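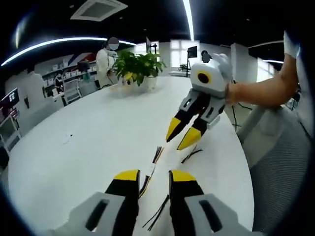
The drawer in my kitchen holds 19 chargers, and I own four things that need charging. Rania Shawky, who repairs radios above a bakery in Dondodgate, thinks this is a modest collection. A customer once brought her a suitcase.

"He wanted to know which ones were important," she says. "I told him the one he'd thrown out."

It's a kind of superstition. We'll give away a coat we like, or a perfectly good chair, but a gray cord with a plug like a tiny trombone has to stay – it might belong to something. Mine moved with me from Werkine, and I paid for the box.

Last month I finally took six of them to Shawky's counter. She tried each one on the meter, wrote the voltage on masking tape and handed all of them back.

They're in the drawer, labeled.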